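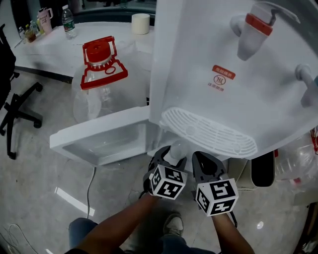
Skaltetum Chores Group, Jamdale office

Can a machine do the office chores yet? Some of them, slowly. Our group works through small jobs such as the water dispenser, using hand-held grippers so a person's movements can be recorded for training.
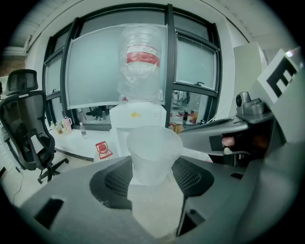 Cups are harder than they look. We have 4000 recordings so far and 36 chores on the list, and we'd trust a robot alone with very few. Hala Salem runs the group. Visitors are welcome Monday afternoons.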